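The complaint that went to everyone

Agnes Rennie had worked the front desk at Mulley for four years when she wrote the post that ended her job there. It was three sentences long. It said that a guest had shouted at her over a late checkout, that he had called her a word she would not repeat, and that he ought to be ashamed of himself. She left out his name. She did mention the conference he was attending and the colour of his tie.

By breakfast the next morning, people who had been at the same conference had worked out who he was. By lunch his employer had been in touch with the hotel. Rennie was called upstairs at two o'clock.

"I thought leaving the name out was enough," she says. "I had been told never to give out a guest's name, and I didn't."

Her manager at the time, Gregor Munro, has since left the trade and is willing to talk about it. He says he did not want to let her go. The contract she had signed covered "any information concerning a guest or their stay", and the post was plainly that. He also says that the guest had behaved badly, and that the hotel told him so in writing and asked him not to come back.

"Both things were dealt with," Munro says. "Only one of them cost somebody their wages."

Cases like this rarely reach a tribunal. Most end in a short meeting and a box of belongings. Yayra Akpalu, who advises hospitality staff on employment matters from a small office above a bakery, sees a steady run of them, with a bump every February when the Christmas temps have gone and the regular staff are tired. Her advice is to read the handbook before the first shift and to keep a copy at home.

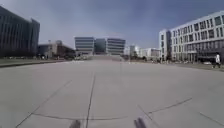 Paving and office buildings under a pale sky.

Akpalu says the wording matters more than people expect. Some handbooks forbid naming customers. Others forbid any mention of them at all, and a few go further and cover former customers, suppliers and other staff. She has one on her shelf from a catering firm, Urquhart, which gives the subject a single line. Another, from the restaurant group Mellonico, spends several pages on it, with a section on private messages.

Private messages catch a lot of people out. Lambros Chatzigeorgiou waited tables at a Mellonico branch and belonged to a group chat with other waiters in the same town. One night he sent them a photo of a receipt on which a diner had written a rude note in place of a tip. The signature was showing. He meant it for the group and no further. Someone in the group passed it on, and it was shared 973 times before the original was taken down.

He kept his job, with a final written warning. The diner rang the restaurant to complain, then rang again to apologise for the note.

"I'd have liked the apology first," Chatzigeorgiou says. He still works in restaurants, and he is no longer in the chat.

What staff can do instead is less satisfying and slower. They can report the incident to a manager, ask for it to be written in the log, and ask what will be done. Sorcha Galbraith runs a guesthouse called Kovelura and has kept an incident book there since it opened. Anyone on the staff can write in it. She reads it each evening and puts her initials beside every entry, with a note of what she did about it.

Galbraith has turned away repeat bookings on the strength of that book. She reckons it has saved her at least one resignation, from a cleaner who had been spoken to like dirt and wanted the world to know. They wrote the entry together — it ran to a page and a half — and Galbraith phoned the guest that evening with the cleaner in the room.

Rennie now works in a building society, where the rules on customer information are tighter still. She had to explain the post at her interview. She has kept her account open, mostly for pictures of her allotment, and she has not written about a customer since.

She did get one message from the man with the tie. It came through a few weeks after she left, and she has never opened it.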